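Kukton passes 2,000 recorded runs in two-arm tidying project
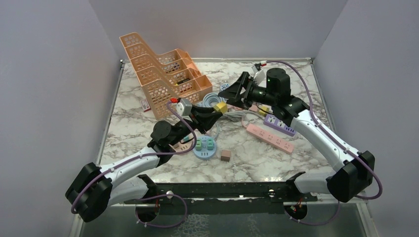 Kukton has recorded 2084 demonstrations for its two-arm tabletop project, the company said in a January update. The goal is 2774 by the end of spring, when the full set goes to Ullska for training. Each demonstration is a short run in which an operator guides both arms through a desk-clearing task, and the system later learns from the recorded motion and video. The current batch deals with clutter from a home office: power strips in several colors, coiled cable, a perforated orange organizer and small loose items such as the yellow block held in the left gripper. Both arms carry a camera at the wrist.

Cables have been the slow part. "A block is where you left it," said Jairo Inga, who runs the recording shifts at the Llanos site. "A cord moves when you touch the thing next to it, so we need a lot more runs with cords in them." Inga said 900 of the demonstrations so far involve picking up or moving a power strip.

Operators rearrange the table after every run and work in shifts of 5 hours, with a break in the middle. Runs in which an item is dropped are kept and labeled — Ullska asked for them after an earlier set turned out too clean to be useful.

A second station is being set up in Prasard and should start recording once its arms have been calibrated. It will use the same task list, with kitchen items added later.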